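When I sat down with Elvia Rosales in the break room at Motaung, she had already finished half her coffee and was halfway through a story about a missing shipment. She has packed toys here for longer than she likes to admit, and since August she has been working alongside the robots from Dellon.

"I thought I'd be out the door by Christmas," she told me. "We all did. My sister was sending me job ads!"

There are 39 people on her shift now, the same as before the robots came. What has changed is the day itself. Elvia used to fill 500 baskets a week with plush fruit, and her wrists let her know about it every night. Now two arms take the plain orders, and she gets the mixed ones, the returns and – her favorite – the training.

"You show it a banana, you show it a mango," she said. "Soft things are hard for it. A box is a box, but a plush squishes differently every time you pick it up."

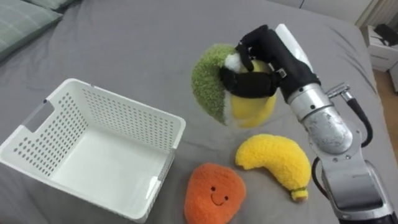
Did she get any say in how the robots were brought in? A little, she said, mostly after the first month, when the manager started asking the packers which jobs they wanted to keep.

She kept checking seams. "I can feel a bad one with my thumb," she said, and she rubbed the edge of the table to show me.

There are things she misses. The old line was noisy and everybody talked over it, and now the person next to you might be watching a screen. The pay went up 55 cents an hour for people who took the training course, but a few of her friends didn't want it and moved to the Moltgate warehouse instead. She still has lunch with them when the shifts line up.

I asked if she talks to the robots. She laughed for a good while. "Only when they drop something," she said, and then it was 2 o'clock and she had to get back.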